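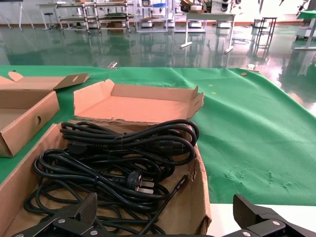 Power cords in a cardboard box.

What Is a Medical Record?

Every time you see a doctor, someone writes down what happened. All of those notes together are called your medical record. You have one even if you have hardly ever been sick. Yours was probably started when you were born.

What goes in it?

Your record has your name, your birthday, and your address. It lists how tall you were and how much you weighed at each checkup. It lists the shots you have had. If a medicine ever gave you a rash, that goes in too. So do broken bones, ear infections, and stitches.

Say a boy named Tudor Barbu goes to the Flakley clinic with a sore throat. The nurse takes his temperature and types it in. The doctor looks at his throat, then adds a few lines about what she saw and what she told Tudor's dad to do. At his next visit, a different doctor can read those lines before opening the door.
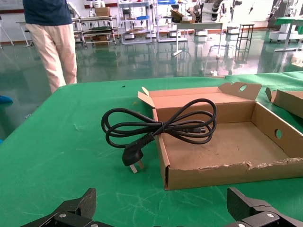
A black cord over the side of an open box.

Where is it kept?

Years ago, records were on paper. Each patient had a folder, and the folders stood on long shelves. A healthy child might have a thin one. A grandparent's could have 40 pages or more. If you moved to a new town, your folder had to be copied and mailed.

Now most records are kept on computers. The clinic at Flakley gives each patient a number. Tudor's is 737. The number helps because two people can have the same name, and their notes must not get mixed up. The nurse will still ask for your name and birthday, even if she knows you well. She is checking that she has the right record open.

Who can read it?

Your doctor and nurses can read it when they are taking care of you. Your parents or guardians can usually see it too. Your teacher, your neighbors, and your friends can't just look at it. People who work in a clinic have to keep it private.

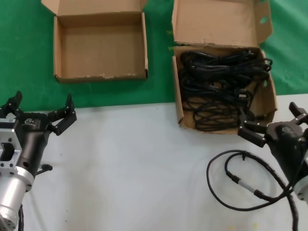 There are times when a record is shared. Idrisa Mugo broke her arm in February while she was staying with her aunt in Kinyua. The hospital there asked her own doctor for her record and found out that she is allergic to one kind of medicine. They gave her a different one.

Can a record be wrong?

Yes. Someone may type a 2 where a 3 should be, or leave out a shot. If you or your parents see a mistake, tell the clinic and ask how to get it fixed.

Words to know

Allergic: getting a rash, swelling, or other trouble from something that doesn't bother most people.

Patient: a person who is getting care from a doctor or nurse.

Private: not for everyone to see.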